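**Subject: Re: [gandura-dev] Replacing the width check with the Illik held/not-held model**

Edem,

Thanks for the write-up. I read it twice, and I'm going to argue with most of it, so let me say first that I want the width check gone as much as you do. I just don't think the branch is ready to be the thing that decides whether the arm keeps moving.

Two wrist views from the Brendthorpe bench, so we're all talking about the same kind of input:
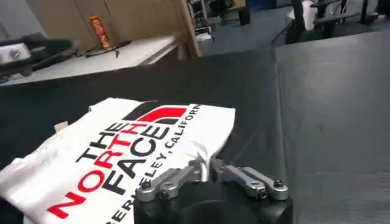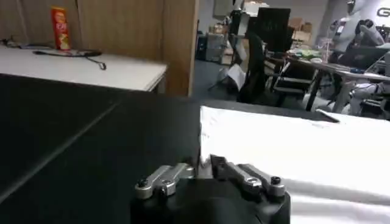 ## Perception / grasp check

> On Sun 12 July, Edem Appiah wrote:
>
> Hi all,
>
> I'd like to merge `illik-held` into main and make it the default grasp check for cloth tasks. Short version of why:
>
> The current check compares finger opening against a threshold. For a mug that's fine. For a T-shirt the fingers close almost as far with a single layer between them as they do with nothing, so we set the threshold by hand for each garment and it's wrong by lunch.
>
> The Illik model takes one wrist image, crops nothing, and returns a held probability. I trained it on 147 episodes from our bench. On the test split it gets 9 frames wrong in total, and most of those look ambiguous to me anyway. Inference plus transport is around 180 ms on the bench machine, which we can afford if we only call it after close.
>
> Proposed change: remove `min_width` and `current_floor` from the cloth profile, call Illik once after close, go to `lift` if held > 0.5, otherwise `retry`. It deletes a lot of code that I don't think anyone likes.
>
> Jianguo has been running it and says it feels much better than the old check.
>
> Objections by the end of the week please, otherwise I'll merge.
>
> Edem

OK, objections.

**The split.** I went looking for how the test set was made. As far as I can read `make_split.py`, it shuffles frames and then cuts. If that's right, frames from one episode end up on both sides, and consecutive wrist frames during a close are nearly identical. A model can do very well on that test by remembering episodes. Please split by episode, or better, by session, and post the number again. If it barely moves I'll drop this point and apologize to the script.

**What it's looking at.** "Crops nothing" worries me more than it seems to worry you. Look at how little of either view is the part we care about. In the first one the answer is a small peak of fabric between the fingers. In the second it's a small dark gap between the tips. Everything else is bench, desk, partition and the room behind, and the room behind is different in the two of them: office chairs in one, a chair plus a good piece of a humanoid in the other. The bench sits in the same place all day, so where the wrist is pointing tells you a lot about which step of the fold you're in, and the step tells you a lot about whether something is likely to be held. The network doesn't need to find the fabric at all to score well. It can work out "we are at the sleeve" from the furniture.

There's a cheap test. Black out a box around the fingertips, leave the rest of the image alone, and run the test set again. If accuracy stays high, we've trained a very expensive step counter. Then do the reverse, keep only the box and black out the rest. I'd be surprised if both of those come out the way you'd like, but I've been surprised before.

**White on white.** The shirt in the first view is an easy one. It has big red and black lettering and a logo on it, so there's plenty to hang on to. The cloth in the second is bright enough that I'd call it overexposed, with soft folds and not much else. If a blank corner of something like that is pinched and the exposure is pushed that far, I don't know what the model has to work with at the fingertips. How many of your training episodes are printed garments held at or near the print? I couldn't find garment names in the metadata. Zhiqiang tells me the Lü recorder had a field for it and that it came out empty for everything after the config change. If that can be recovered from the session notes, please recover it before anybody trains again.

While we're at it, can somebody lock the exposure on the wrist camera? Auto exposure on a black table with a white cloth is going to hunt every time the wrist swings from one to the other, and we'll be training on that too.

**The labels.** These come from the lift: cloth still between the fingers at the top means "held" for the frames after close. I understand why it was done that way, as hand labeling is miserable. But a fold can be pinched fine at close and slip on the way up, and those frames are marked "not held" even though the fabric is right there. You're asking for a perception answer and training on a prediction of what the controller will do later. If you want to predict lift outcome, say so and call it that. I might even prefer it. What I don't want is a function called `is_held` that means "will probably still be held if the lift speed is what it was when Edem recorded the data." Aiguo is about to change the lift speed.

I suspect this is also where your ambiguous errors come from. Could you post those frames to the list with the label and the score beside each one? I'd sooner argue over the images than over the word ambiguous.

**The threshold.** You're removing one hand-set number and putting in another. 0.5 is only natural if the output is calibrated, and nothing in the branch suggests that it is. The two kinds of mistake also don't cost the same. A false "not held" costs us a retry. A false "held" sends the arm off through the whole fold with nothing in the fingers, and the planner then believes a corner is somewhere it isn't, and from there the state is junk until somebody hits reset.

**Deleting the old check.** Please don't, at least for now. Finger width on its own is useless for a single layer, agreed, and I've tuned `min_width` enough times to hate it personally. It's still good at two things: fully closed on the hard stop, and wide open on something that shouldn't be there, like a bunched hem or the edge of the table. I can live with Illik being asked only when width can't decide:

```yaml
grasp_check:
 hard_closed: reject
 too_wide: reject
 otherwise: illik
 illik:
 mode: shadow
 log_score: true
 timeout_ms: 180
 on_timeout: use_width
```

I made up the key names, so change them as you like. The one I do care about is `mode: shadow`. Let it run, log the score beside whatever the old check decided, and don't let it steer anything yet. I'd like 47 full folds in shadow mode before we talk again, on garments the model hasn't seen, with at least one session where the arm base or the desk clutter has been moved. That should fit into Zixuan's bench time without making her stay late.

Note the timeout too. What does the current branch do if the model process dies? I read through it and I think the answer is that it waits in `closed` forever with the fabric pinched. That's a bug whatever we decide about the rest.

**"Feels much better."** I don't doubt Jianguo. But he also started using the slower approach profile in the same week, and that alone would give us cleaner pinches. Let's have a run with the slow approach and the old check, so we know which of the two he's been enjoying.

What I'd merge today, with no argument:

- the image logging hook, which is good work and should have existed a year ago
- the change that waits for the fingers to settle before any check runs
- the retry counter, with the cap set to something finite

What I'd hold back is the new default and the deletion. The model file can go in as long as nothing loads it unless asked.

Last thing. Somebody asked me off list whether the bigger Illik checkpoint would fix all this. Maybe some of it. It won't fix the split or the labels, and it will be slower, and I'd like us to know what the small one is doing before we feed the same data to a larger one.

I can write the mask script if no one else wants to. Aiguo, could you tell me where the fingertip box lands in wrist image coordinates, or is that still only in your calibration notebook?

Zixuan, if bench slots for July are already full, say so and I'll trade you one of mine.

Mingled grumbling aside, Edem, please do keep going on this.

- a tired reader of `grasp_check.cpp`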